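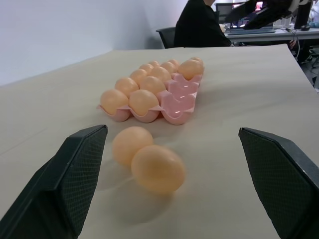
Chapter 2
Eggs, Trays and a Little Patience

I learned to pack eggs at my aunt's table in Hellitz, and I was terrible at it. I'd grab two at once, knock them together and spend the rest of the morning wiping up yolk (my aunt, Olesia Lysenko, had a look she saved for those mornings!). So if you've put off this part of kitchen work, I'm on your side, and we're going to take it slowly.

We'll start with the tray. A plastic one like the pink one at the start of this chapter has a rounded cup for each egg, and the cup does most of the holding for you. Set the egg in with the pointed end down, let go, and move on to the next cup. I like to fill the far rows first so my sleeve isn't dragging over eggs I've already put away.

Then there are the eggs still on the table. Two lying side by side look harmless enough, but a bare tabletop gives them nothing to lean on, and one nudge from your elbow sends them both rolling. Pick up the nearer one first!

Later in the chapter we'll get into sizes, cracks and what to do with an odd egg that won't sit straight. You'll also meet my neighbor Yurii Onyshchenko's packing log, where he wrote down 345 eggs in March and was very proud of it.

Before you read on, find a tray and a few eggs and clear yourself some table. Have a cloth handy too. I still keep one by my left hand.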